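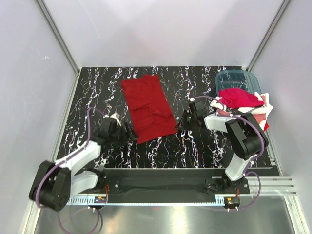
Laundry Room and Drying Area - Safety Walkthrough

Weerasinghe House, shared laundry, ground floor
Done in January, started 7:40 a.m. before the first wash slots
Key: OK = fine, FIX = needs work, WATCH = look again next time, N/A = not here

1. WAY IN AND FLOOR

Door closes by itself and latches - FIX
Closes, doesn't latch unless you pull it. Same as last time. Closer arm needs adjusting, quarter turn probably.

Door opens from inside without key - OK

Floor dry, no standing water - WATCH
Damp patch by washer 3. Wiped it, came back a bit by the time I'd done section 4. See plumbing.

Mats flat, no curled corners - FIX
Long mat by the sinks is curled at the end nearest the door. Tape has been tried. Tape doesn't work. New mat please.

Aisle clear, 36 inches or better - OK
Had to move a stroller and a bag of hangers. OK after that.

Lighting - FIX
One tube out over the folding counter, one flickering over the dryers. Replace both, same ladder trip.

2. WASHERS

Level, no rocking - OK
Except washer 3, rocks on spin. Front left foot has backed off.

Door locks hold during cycle - OK
Tried every machine on rinse only.

Door seals - WATCH
Washer 1 has black mold in the bottom fold. Cleaned what I could reach. People are shutting the doors after a wash, sign says leave them open. Sign is behind the vending box now so nobody reads it, move it.

Hoses, hot and cold - FIX
Washer 3 cold hose is weeping at the tap end. That's your damp patch. Rubber hose, old one, bulge starting near the crimp. Swap for braided, dont just tighten it. Others are braided and dry.

Shutoff valves turn by hand - OK
Stiff on washer 4 but it moves.

Drain hose clipped in standpipe - OK

Soap drawers - OK
Gunky. Not a safety item but it's gross.

3. DRYERS

Lint screens in place, not torn - FIX
Dryer 2 screen has a split along the edge long enough to put a finger through. Out of service sign on it until the new screen is in. I unplugged it too.

Lint screens clean - FIX
Two were packed. Emptied them. Everyone knows and everyone forgets, so it goes on the check every time.

Behind and under dryers - FIX
Bad. Pulled dryer 1 out and got most of a grocery bag of lint from the back, plus socks. Have not done the other ones, need a second pair of hands. Do this before anything else on the list.

Vent duct metal, not crushed - WATCH
All metal. Dryer 4 duct is flattened some where the machine got pushed back. Pull forward 2 inches and check the shape.

Outside vent flaps open when running - OK
Went round the back. One has a bird's nest start in it, twigs only, took it out. Wants a guard.

Door stops drum when opened - OK
All of them, inside a couple seconds.

Burning smell, scorch marks - OK
None.

4. ELECTRICAL

GFCI outlets trip and reset on test - FIX
Sink side trips and resets fine. Outlet by the ironing board trips and won't reset. Taped over, needs an electrician not a screwdriver.

Cords, no cuts or heat damage - OK
Iron cord is getting stiff near the handle. WATCH on that.

No power strips or extension cords - FIX
There was one, running to somebody's space heater under the counter. Removed, it's in the office. Portable heaters are not allowed in here, winter or not.

Panel access clear - OK

5. HAND IRONING AND FOLDING

Iron auto shutoff works - OK
Left it flat on a wet towel, unplugged after. It cut out like it should.

Board stands steady - FIX
Leg catch slips. It dropped when I leaned on it. Taken out, use the wall board till replaced.

Counter edges - OK
Loose strip at the end got glued, holding.

Steam station - N/A
Went back to Raltora in the fall, not coming back.

6. SOAPS AND CHEMICALS

Bleach and ammonia cleaners apart - FIX
Both on the same shelf again. Bleach moved to the low locked cupboard. Leave it there.

Everything labeled - FIX
One spray bottle with something blue in it, no label. Poured out, bottle binned.

Pods out of reach of kids - WATCH
Shared tub was on the counter. Now on the top shelf, but the lid is a simple snap one. A child latch tub is cheap.

Eye wash bottle in date - OK
Expires this summer, order one.

Spill kit - OK
Stekivix bag on the hook, seal not broken.

7. FIRE

Extinguisher in green, pin in, tag current - OK

Smoke detector beeps on test - OK
Loud. Sorry to the people upstairs.

Exit sign lit - OK

Nothing stored on or over the dryers - FIX
Cardboard boxes on top of 1 and 2. Flattened and gone.

No oily rags in the dryers or hamper - WATCH
One kitchen towel in the lost pile smelled of cooking oil. Oily stuff can heat up by itself after drying even if it's been washed. Add a line to the sign when it gets moved.

8. LOST AND LEFT

19 items in the box, mostly socks and kid stuff. Goes to donation at the end of the month. Put a note on the door.

ORDER OF WORK

Lint behind remaining dryers - now
Washer 3 hose - shut off at the tap until done
Dryer 2 screen - Zernel part, ask for 2 so there's a spare
GFCI outlet - electrician
Door closer, light tubes, mat
Ironing board
Vent guard, pod tub, sign

Budget left for this room is 2,000 and the electrician comes out of that, so get the quote before ordering the mat. Receipts in the laundry folder please, not the general one.

Finished 9:15. Rechecked washer 3 on the way out, cold tap off, machine tagged.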